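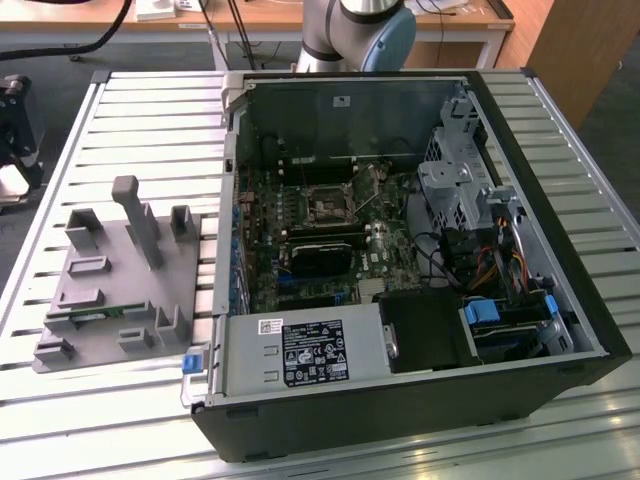 So Mandla talked me into driving out to Rukthorpe for the Costache show, and oh wow, I am still humming! The room holds maybe 400 people and every one of them was dancing by the second song. I'd left my poor computer lying on its side with the cover off and the motherboard showing, and I didn't think about it once all night. Khanyisile Motaung opened on accordion (just her and a stool!) and then the whole band piled in behind her for "Mata," which went on forever and I wanted more. My feet hurt, my voice is gone, and we ate gas station peanuts for dinner. They're back in July and I already have my ticket.

Last updated: 21 May 2019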